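**Two-arm cell, markers into cups: grip drifting by mid-afternoon**

**gisler_cell2**

I look after a two-arm cell at Kovilbridge. Job is markers into cups, all day, which my mother believes is engineering. Every morning it's perfect. By 3 p.m. the left arm is pinching caps instead of barrels, and the logs swear nothing moved.

Bases are bolted to flat plates at the back edge. Table is covered in brown paper, replaced every 39 runs or whenever I can't stand looking at it.

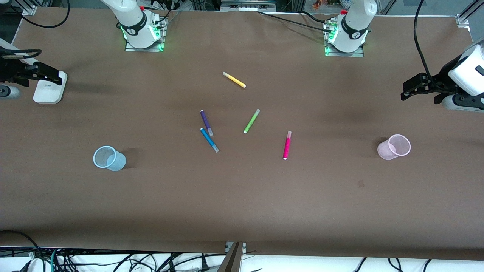

So far I've re-zeroed both arms, swapped the finger pads, and re-torqued the plate bolts on the left side. Drift came back after lunch, same as me.

**haslinger_u**

It's your paper. Paper creases, paper creeps, and your pick height goes with it. Tape it down at the back edge and get on with your life.

**gisler_cell2**

It's taped. It creeps anyway. But a crease gives me height error, and my error is sideways, up to 4 mm toward the cap end.

**OttilieO**

Check the wrist camera bracket before you touch anything else. We had the same thing at Bremcombe and I recalibrated for two weeks before I put a finger on the bracket and it wiggled. I'd like those two weeks back.

**haslinger_u**

A loose bracket doesn't know what time it is. His fault does.

**OttilieO**

It warms up, Urs. Plastic shim under two screws. Ours was tight at 8 and loose by 3.

**ifeanyi.obi**

While you're down there, look at the finger screws too. On ours the upper ones get checked because they're shiny and at eye level, and the lower ones get checked when a finger falls off. Witness marks in paint pen, every screw, takes five minutes.

Also please do something with that cable nest on the floor. I say this as someone who unplugged the wrong arm in December.

**gisler_cell2**

The cable nest is load-bearing. Will report back.
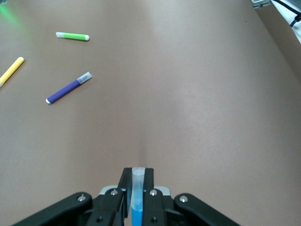

**Kovilbridge, December**

**gisler_cell2**

Report, as threatened. Ottilie wins, mostly. One camera bracket screw took most of a turn. Replaced the plastic shim with a metal one, paint pen on everything, redid the hand-eye calibration with the arm warm instead of at 7 a.m. like a fool. 793 picks since then and the sideways error hasn't come back.

Haslinger gets partial credit. I slit the paper at the front and retaped it, and the height readings settled down as well.

**haslinger_u**

I'll take full credit, thanks. You changed four things at once, so you have no idea which one did it.

**OttilieO**

He has some idea. The screw was loose.

**ifeanyi.obi**

Let it run 55 hours before anyone gets a trophy. And the cables?

**gisler_cell2**

Next year.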